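スライドを出して、水を一口。会場の後ろの人に声が届くか確認。

はじめに(5分)

こんにちは。今日は「眠りと布団のはなし」ということで、もう完全に私の趣味の話をします。肩書きは忘れてください。寝具の店で働いてはいますけど、売り込みはしません(たぶん)。

最初に手を挙げてもらう。「昨日、気持ちよく起きられた人」。少なくても慌てない。前回のTallportの会では全然挙がらなくて、私のほうが変な間をつくってしまったので、今回はすぐ次へ。

私が布団に興味を持ったのは、引っ越し先のImcombeの部屋がとにかく寒かったからです。毛布を足して、また足して、それでも足が冷える。そのとき下宿の大家さんだったPádraig Ní Bhriainさんに「上ばっかり足してどうするの、下に敷きなさい」と言われまして。敷いてみたら、その晩からぐっすりですよ! あれは衝撃でした。

猫を飼っている方には、猫が布団のどこで寝るかを見てみてくださいと言う。うちの実家の猫は冬になると必ず私の膝の裏あたりに来ました。おかげで寝返りが打てない。笑いが来たら少し待つ。

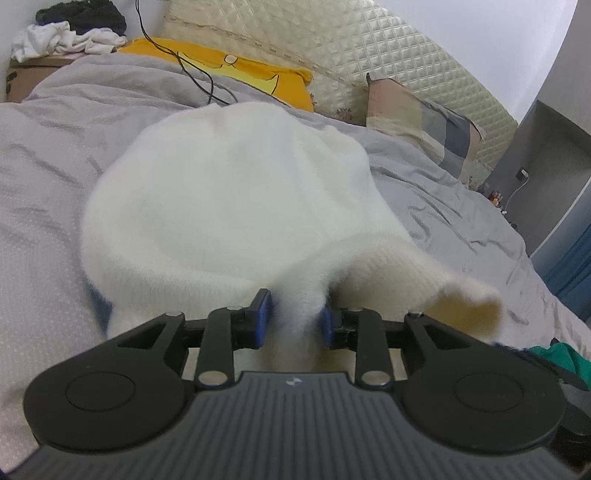 掛け布団の重さ

ここは早口にならないように。緊張するといつもここで飛ばしてしまう。

重いほうが安心する派と、軽くないと眠れない派がいますよね。私は昔、断然重い派でした。祖母の家の綿布団、あのずっしり感。朝になると体の形にへこんでいて、自分の抜け殻みたいで好きだったんです。

ところが年を取ると(まだそんなに取ってませんけど)、肩がこる。それで軽いのに替えたら、今度は夜中に蹴飛ばす。軽いから簡単に飛んでいくんですね。結局、軽い羽毛の上に薄い綿毛布を一枚のせるところに落ち着きました。毛布は布団の上です。下だと思っていた方、今夜ひっくり返して試してみてください。羽毛の場合は体に近いほうが温まりやすい、と私は感じています。合わなければ戻せばいいだけです。

湿気の話も忘れずに。朝、起きてすぐ布団をきれいに畳むのは、ちょっとだけ待ってほしい。めくって、顔を洗って、コーヒーを飲んで、それから整える。旅館で育った友人にこれを話したら、「うちの母に言ってくれ」と真顔で返されました。

時間が押していたら、羽毛と綿の歴史のくだりは丸ごと飛ばす。

手ざわりの好みについて

ふわふわが好きな人、手を挙げて。さらさらが好きな人。迷っている人。ここは挙手が割れるので会場が温まる。

店にいると、お客さんはまず手の甲で触ります。手のひらじゃなくて甲。教わったわけでもないのに、みなさんそうするんです。それから頬に当てたそうな顔をして、ぐっと我慢する。当ててください、と私は言います。寝るときに当たるのは顔と首ですから。

白いふわふわした生地はとにかく人気があります。ただ、洗い方で差がつく。裏返して、ネットに入れて、柔軟剤は控えめに。乾いたら指で毛を起こすように軽くほぐす。乾燥機の高温で一度やってしまうと、毛先が縮んでゴワッとして、あれはもう戻りません。私はZupanという名前の毛布をそれで一枚だめにしました。お気に入りだったのに! まだ押し入れにあります。

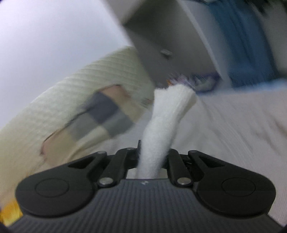 シーツはアイロンをかけるか

いちばん質問が多いところ。前回の質疑では時間の半分がこれで消えた。

私はかけません。言い切ります。きらいなんです、アイロン。大きいシーツなんて、かけているそばから床に垂れて、反対側がまたしわになる。そのかわり、干す前に二人で端を持ってパンッと引っぱる。一人暮らしの方は物干し竿にかけてから下の角を引くだけで、だいぶ違います。

Gitanoという麻混のシーツを五月に買って、最初は硬くてちょっと後悔しました。寝返りのたびにカサカサいうんですよ。でも洗うほどやわらかくなって、夏が来るころには手放せなくなっていた。しわは出ます、出まくります。でも、しわの影がきれいな朝ってありませんか? カーテンのすきまから光が入って、ああ起きたくないなあという、あの時間です。

色の話を一つだけ。真っ白は気持ちがいいけれど、黄ばみが気になって落ち着かないという声もよく聞きます。そういう方には、少し灰色に寄った淡い色をすすめます。部屋の壁ともけんかしません。

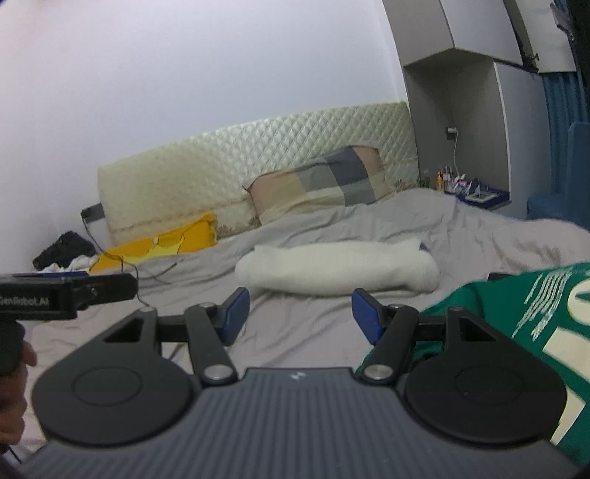
しわの寄った淡い色のシーツ

質疑のための覚え書き

洗う頻度を聞かれたら、私はシーツは週に一度、枕カバーはもっとまめに、と答える。人の家のことには口を出さない。

枕の高さを聞かれたら、長くなるので終わってから個別に。前に実演しようとして壇上に寝転がったら、起き上がるタイミングを失った。

布団の値段を聞かれたら、高いものを一枚買う前に、いま使っているものをちゃんと干してみてください、と。店長には内緒で。

配布物は出口の机に100部。残ったら持ち帰ること。マイクのスイッチを切ってから水を飲む。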